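Gotirow: replay and planning tools for simulated kitchens

Hello, and thanks for stopping by! Gotirow is the little toolbox we wrote at Nimilik so that we could replay arm trajectories, swap one planner for another, and see where they disagree (which is more often than we'd like). It ships with 1,706 episodes, each at most 400 control steps long, stored as joint targets plus the rendered views.

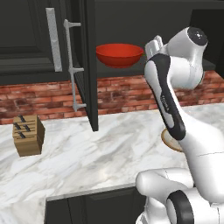 Side view, arm at the open upper cabinet with the red bowl.

Getting started is meant to be painless. Unpack the episodes into a folder called data, point the config at it, and run the replay script. You'll want 8 GB of memory free, and please do set the seed, or the Jivunness planner will give you a slightly different path each time and you'll wonder what you broke.

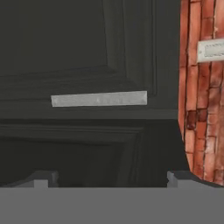 The handle detector works from the wrist view alone, and it's the part we've rewritten the most. It looks for long pale strips, fits a line to each, and passes the angle along to the grasp planner. A light gray bar against a dark door, tilted a little with its left end lower, suits it very well, and the fingers spread wide at the bottom of the view are masked out before fitting. Brick is harder, as the mortar lines can pass for handles, so raise min_strip_length to 60 if you get stray hits.

The Rathnayake controller is still experimental and drops commands now and then. We hope to have that sorted by January, and patches are very welcome in the meantime!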